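## Cleaning a white desk with old stains

I use this method for my desk at home, and my neighbor Sevim Baysal uses it too. You need a soft cloth, dish soap, baking soda and warm water.

1. Take everything off the desk and wipe the dust with the dry cloth.
2. Put 2 drops of soap in a bowl of warm water. Wash the top and the front edge.
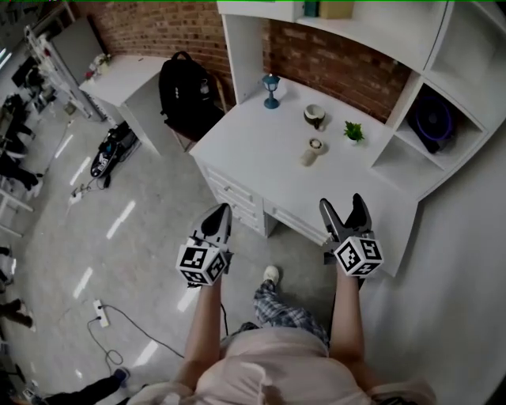 *White desk with drawers, front side.*

For coffee or ink, mix the baking soda with a little water until it is like a paste. Leave it on the stain for 5 minutes, then rub softly in small circles. Please do not use the rough side of a sponge, it makes the surface dull.

Wipe two times with clean water and dry it well. Old ink can need 3 tries. The drawers I clean only in May, with the same soap water.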